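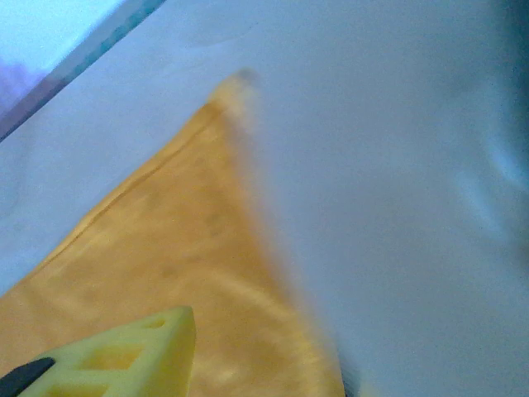

Farzad Mohammadi

I've been meaning to write up the folding bench properly, and Hamidreza Alipour has asked me twice now, so I've made a cuppa and sat down to it. The cloths are the big favourites for this sort of thing, soft enough to slump when you lift a corner and bright enough that you can always find the hem again. I do like the orange colour on a pale top! We start by spreading the cloth wide, then coax the corners out before any fold goes in, and I'd ask everyone to be patient with that bit — a bunched corner left alone will spoil the whole stack later on.

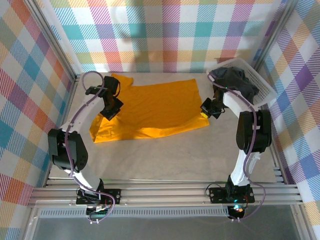

A basket at the back is handy for whatever isn't being folded, and I'd keep it on the right so it doesn't crowd the long edge. Hamidreza would rather have it on the left. We've agreed to differ until September.
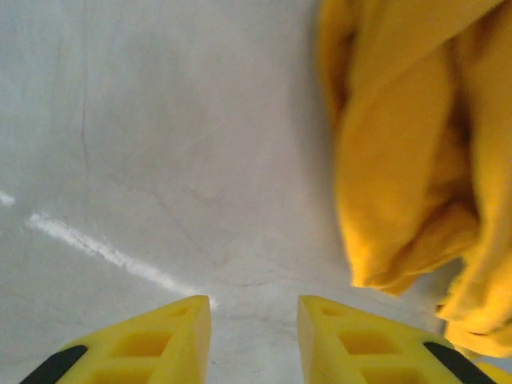
Stastlow, January 29, 2019

Order from Rezaei still to be checked against the list (34 cloths, docket 1176). Please put the creased ones to one side for me, as I want to try the half fold on them before the thirds. I'll also need to ask Timness whether they still stock the smaller size, which I remember being a treat to work with.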